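For our term project we wrote the opening chapter of a fan story set in the world of Weltero, and I must say we grew terribly fond of it (Ivia most of all, though Leslow the ferryman has his moments!). The draft came to 974 words, almost 200 of them on the crossing to Swai. 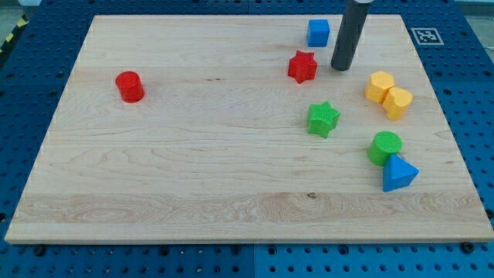
Emmanuel Tanui felt that Ivia forgives her brother far too quickly, and asked for one more quarrel before the boat leaves. We've added 30 lines for it, and chapter 2 will follow in October.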